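8/19/18

Up way too early again and the kitchen was already sticky, so I took my coffee out on the back steps and tried to make a dent in the Clisteo paperwork. No luck! I read the same paragraph three times and went to look at the tomatoes instead. They're splitting. Too much rain after that bone-dry June, and now every other one has a crack down the side. I cut up the worst for sauce and ate the rest over the sink with salt (breakfast, sure, why not).

Marites called while I was stirring. She wants to do the Testilham trip after all, all four of us, and Dindo has offered to drive, so I guess we'll be listening to his mixtapes for 81 miles each way. I said yes before I'd even checked my vacation days. Then I checked, and I have three. Oh well, it's a long weekend, I'll live.

Spent the afternoon hunting for my good hiking socks and found the library book I swore I'd returned. Nearly 44 days overdue. Ugh. I'll drop it in the slot at night like a coward. 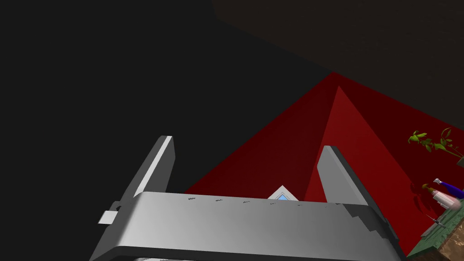
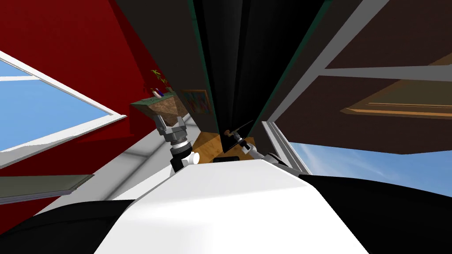
Roel Verbeke thinks we should skip Testilham altogether and go to the lake, where at least there's somewhere to swim, and he told me so twice on the phone tonight. I told him to take it up with Marites. Sauce came out too sweet. Need more garlic tomorrow, and stamps.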